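The table that collects everything

I've been meaning to write about the big dark grey table in our front room for ages, and clearing it this month (May is my month for this sort of thing, when the windows finally stay open) gave me the push. I love this table! It's where the mail lands, where the books end up when I can't bear to shelve them yet, where I draw, and where every drink in the apartment seems to come to rest.

My rule for a clear-out is simple. Drinks first, then paper, then books, then the odd stuff. Cups and bottles are the only things on there that can ruin all the rest, so they go before I touch a single page.
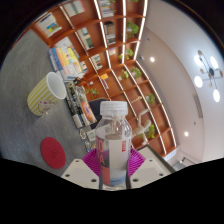
Graciela Escobar
Writer, sketcher and keeper of this blog

So, drinks first. Bottles with a good screw cap are my favorite kind of table guest, and I'm a sucker for a bold label, so those big letters running down the side make me happy every time I reach for it. The paper cup with the yellow and white stripes is pure birthday party. I bought a sleeve of striped ones in Drunport for a picnic and I'm still using them up, one glass of lemonade at a time.

And then the coaster. I have become a coaster person! For years I thought they were fussy, and then I spent a whole afternoon rubbing at a ring on my aunt's sideboard and changed my mind completely. A red one is perfect on a dark table, you can find it from across the room and you never set a mug down blind.

Paper next. I go through the mail standing up, because if I sit down I start reading it. Anything with a date goes on the fridge, anything with a drawing on the back goes in my scrap folder, and the rest goes out. This time I found a Stodis catalog I'd already marked up in pencil (shelf brackets, mostly) and a library slip from Henríquez Street that had been serving as a bookmark.

Then books, which is the part I drag out on purpose. I don't sort by author or by color. I sort by what I'm doing with them: reading now, drawing from, lending out. The lending pile is always the tallest, and it's always the one I end up taking things back from. My longest one at the moment is a 609-page family saga that I'm 300 pages into, and I'm loving it so much that I've started reading it at breakfast, jam and all.
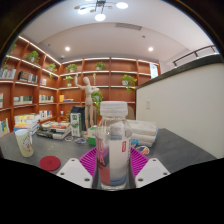
My absolute favorite thing on the whole table is the wooden mannequin. I'd wanted one since I was a kid, staring at them in the window of Turkel, the art supply store near my grandmother's, and when I finally got one I posed it fifty different ways before I drew a single line. Now it lives with the books and I change the pose whenever I walk past. One arm up is my usual. It looks like it's hailing a cab, or dancing, depending on my mood.

If you're learning to draw people, do get one. The joints at the waist and hips teach you so much about how weight shifts, and it will hold still for as long as you like! I do ten quick sketches in soft pencil, a minute each, and I don't erase anything. Tilting the head just a little changes the whole attitude, so start there before you go wild with the elbows.

The last category is the small flat bits, the stickers and coasters and little printed pieces that drift to the middle of the table. I used to sweep them all into a drawer. Now I keep a shallow dish for them and empty it when it's full, and the ones I like best get glued inside the cover of whichever sketchbook I'm on. The current cover has room for maybe two more, so I'm being choosy.

Next up is the shelf by the window, and I've already got my eye on those brackets.

Recent posts
Ten one-minute sketches before breakfast
What I brought home from Drunport
A better way to store soft pencils
In praise of the tall stack

Contact | © Graciela Escobar | Back to top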